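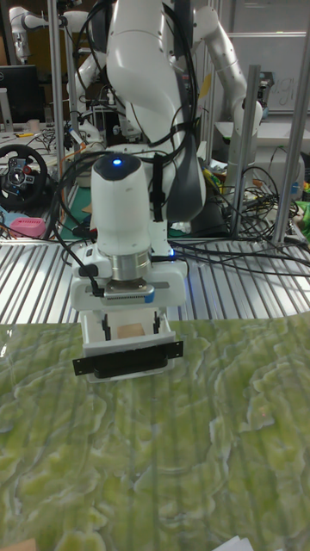 The topic of my project is the choice of a training platform for the staff of Darville, a company which sells kitchen equipment through independent shops. When I started my placement there in March, the training was kept in shared folders and long e-mails, and it was difficult to know who had read what. In the opening chapter I compare course units with one another, and I found that a good unit keeps its small signals visible all the time, in the same way as the small blue light glowing on the white wrist of a robotic arm. A learner should see at every moment if the unit is saved, open or finished. In the old folders there was no such signal.

1. Aim of the project

The aim was to compare two learning management systems, Coseten and Plindex, and to recommend one of them. The company needed three kinds of access: for its own employees, for the shops and for suppliers. The shops were the most important group, as their sellers change often and many of them work only in the evening or at the weekend.

2. Method

I prepared the same short course in both systems. It had 8 units, each with a text, a film and a short test. After that we invited 326 learners from the shops, and 288 of them finished the course. Half of the shops received the course in Coseten and the other half in Plindex. I also asked each shop manager to fill in a form with open questions.
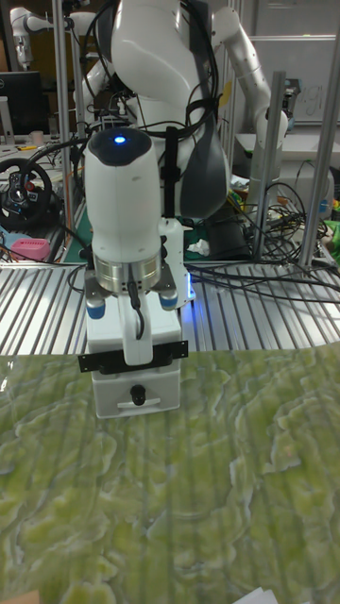

Figure 2. White robotic arm with gripper above a worktable.

3. Results

Both systems were able to show the course without technical errors. The differences were in the daily work. In Coseten, a manager can add a new seller in one step, but the reports must be downloaded for each shop separately. In Plindex the reports are better, and it is possible to compare shops on one page. On the other hand, the registration is long and some learners gave up before the first unit.

The managers wrote most often about reminders. Coseten sends them every morning, and this was too much for small shops. In Plindex the time can be changed, but only by the administrator. I did not find a good solution for this during the placement.

The test at the end gave a maximum of 100 points. I decided not to compare the average points between the systems, as the shops were not chosen by chance and some had more experienced sellers.

4. Recommendation and open questions

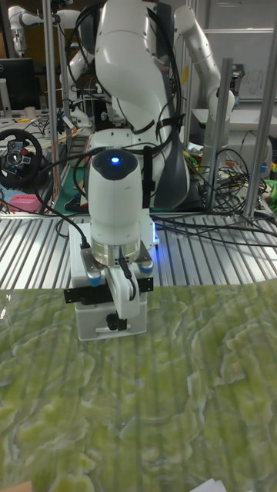
White robotic arm with gripper above a green mat
Student author, final-year project in business informatics

I recommend Coseten for the first year. The simple registration is more important for the shops than the better reports, and the reports can be joined in a spreadsheet, although it takes time. The contract should be short, so that the company can change later.

Two questions stay open. I could not test the access for suppliers, because their contracts were not ready before the end of my placement. Also, the price of additional languages was not clear in either offer, and the company should ask for it in writing before signing. The questions from the managers' form and the text of all units are in the appendix.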